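News > Local plans > Visits

An afternoon at the Stidthorpe plans open day

In November I went to the open day about the Grunside site, where the developer Gusilard wants to build 80 homes and two small blocks of workshops. The hall opened at 2 pm and I was there a little after. I have lived in the parish only a short time, so I wanted to hear both sides.

The plans were on boards along the wall. The road layout took me the longest to understand. All the traffic would come out on Steinbach Lane, and there is still no footpath on the school side. A lady from Gusilard explained that the workshops are meant for light industry – packing, repairs, small storage – and that lorries would not come at night. She could not yet say if this would be a condition. 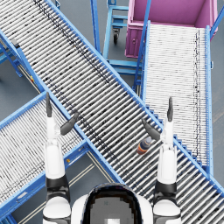 Trevor Hawthorne asked why the parish was told 70 homes in spring and now it is ten more. He said he had no quarrel with the workshops, but the drains on the lane were already full after every heavy rain, and he would like to see the water company's letter before anything is signed.

The letter was not in the hall. We were told it will be put on the parish website. I filled in my comment form, mostly about the footpath, and walked home by the lane.

12 comments | 5 shares

Related items
Steinbach Lane: speed survey requested
Allotment rents for next year
Grunside footpath diversion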